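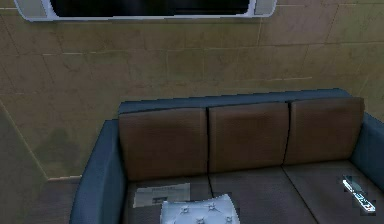

A reader called Flirnora wrote to ask if a robot can learn tidying by watching cartoons, and if not, who has the patience to teach it.

14 September 2023
By the Lendumetti children's page

Dear Flirnora, your question is a good one. A person needs to have the patience, and there are two usual ways to do it.

The first way is to teach by hand. You hold the arm of the robot and move it gently, like when a grown-up holds your hand and helps you to write the letter B. The robot has small sensors in its joints. They remember how much each joint was bent, moment after moment. Later the robot can repeat the same movement alone.

The second way is remote control. The person does not touch the robot at all. She holds a controller, and when her hand goes left, the hand of the robot goes left too. When she squeezes, its fingers close. This is also possible with a robot that lives only inside a computer, in a room that is drawn by the computer. Many teachers start there, because nothing can break when the robot drops it. 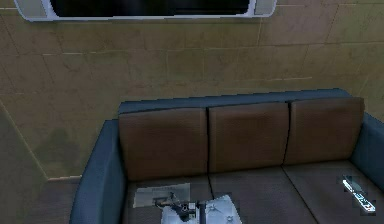

One complete try, from start to finish, is called a demonstration. A teacher makes many of them, and the tries should not be all the same. In a project called Ratetti the robot got 43 demonstrations of one small job, and each took 10 seconds. Think how many things must be right in such a short time. On a sofa like this computer-made one, the open fingers must come down close above the flat gray sheet, and they should leave alone the small thing on the other end of the seat. If the hand is too high, it will catch only air. If it is too low, it will push into the cushion.

After this the computer compares the demonstrations and looks for what they have in common. Then the robot tries by itself, and the teacher watches. If it makes a mistake, she shows the difficult part again, more slowly.

You can play this at home with a friend. One of you is the robot and closes the eyes. The other one says only "left", "right", "down" and "squeeze". Try to pick up a sock. My best result is 4 words.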